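## 4. Setting up comeback alerts in Clenisora

Clenisora checks the release calendar every 13 minutes and sends an alert when an artist you follow announces a single, album or debut.

1. Open **Calendar** and select **Follow artists**.
2. Type the artist's name in English or Korean. Solo work by group members is listed separately — follow the member as well as the group.
3. Choose **Announcement**, **Teaser**, **Release** or any mix of them.
4. Select **Save**.

You can follow up to 200 artists on one account.

**Note:** Release times are shown in Korean time until you change the region under **Settings > Clock**.
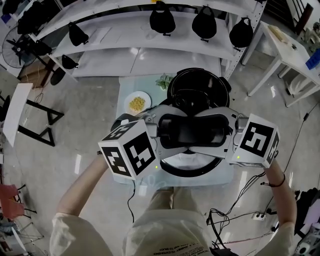
**ALERTS & REMINDERS**

### 4.1 Pre-release reminders

5. Open a release and tap the bell.
6. Set the reminder to 2 hours or 42 hours before release.
7. To copy it to your phone's calendar, turn on **Clekel sync**. The first sync may take a few minutes.

**Caution:** Turning Clekel sync off deletes all copied entries from the phone's calendar, including any you have edited by hand. Export them first.

Releases marked *TBC* have a month but no day, for example "September". Reminders for these stay greyed out until the label confirms a date.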